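Orken folding patio bench - two months in

Bought the Orken bench from Brallwood in the sage color, 41 inch version. Wanted something for the side porch that I could fold up when the weather turns. Paid 222 with shipping. Came in one flat box, left at the wrong door but whatever.

Assembly was quick. Slats come already attached, you only do the arms and the cross brace. Directions are terrible, tiny drawings, step 4 is printed upside down. Skip the little wrench they give you and use a real one.

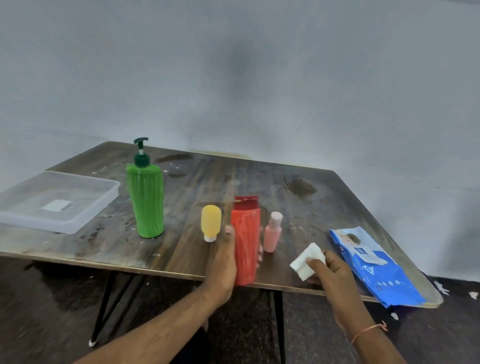
Comfort first. Good for a coffee, not good for a long dinner. Seat is a touch too deep and the back is very straight, so get a cushion. The Remcombe cushions fit if you buy the narrow ones. As for the finish, I want it to hold up better than a bare wood top does. Dark brown wood with scuffs and scratches all over it and dark stained patches toward the back, that's how a table ends up and I've had plenty like it. The Orken has a powder coat on the frame and an oil finish on the slats, and so far no marks except one ding from me dropping a planter on it.

Folding works but it's stiff. The hinge on the left side pinches, so watch your fingers. Folded flat it goes behind the shed door with room to spare. Heavier then I expected - one person can carry it, but not gracefully.

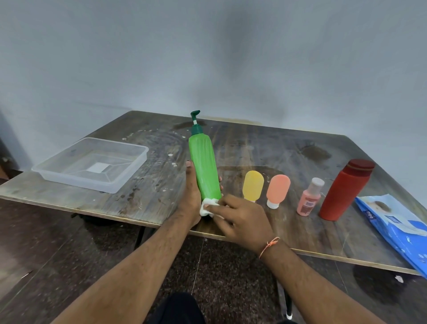

Remcombe Porch & Garden Club - Member Reviews

Compared it with the Dai bench, the one a lot of us bought last spring. The Dai is lighter and has a nicer arm, wider, you can set a mug on it. But it wobbles on brick. Orken doesn't, the feet screw in and out so you can level it. Took me 2 minutes.

Cover is sold seperately and it's overpriced. Thin, ties instead of a drawstring, blew off the first windy night. Get any generic one in the right length.

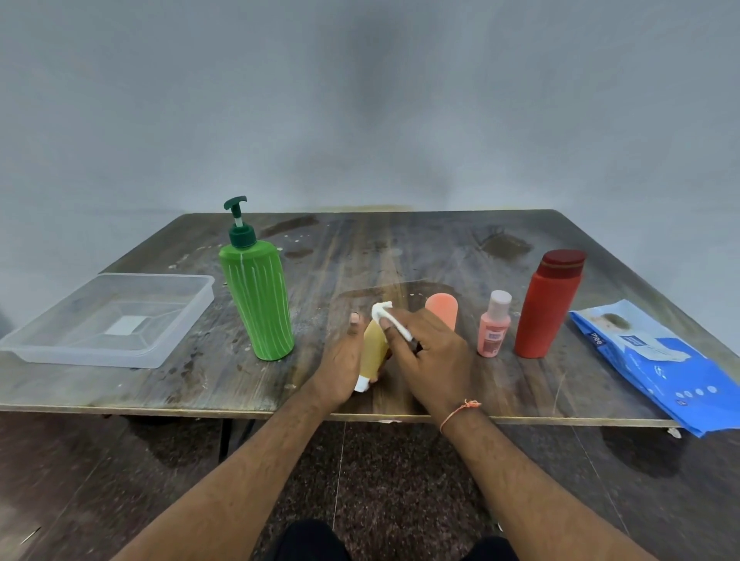
I'd also skip the matching side table from the same line. Tried it at the Brallwood store and the top is too small for anything but a phone and a glass, and the legs are a different green than the bench. Side by side it looks off.

Customer service was fine. One bolt missing, they mailed 2 and didn't ask for a photo. Slats will want oil again before December I think, the front edge is already looking dry.

Four stars. Would buy again on sale, not at full price.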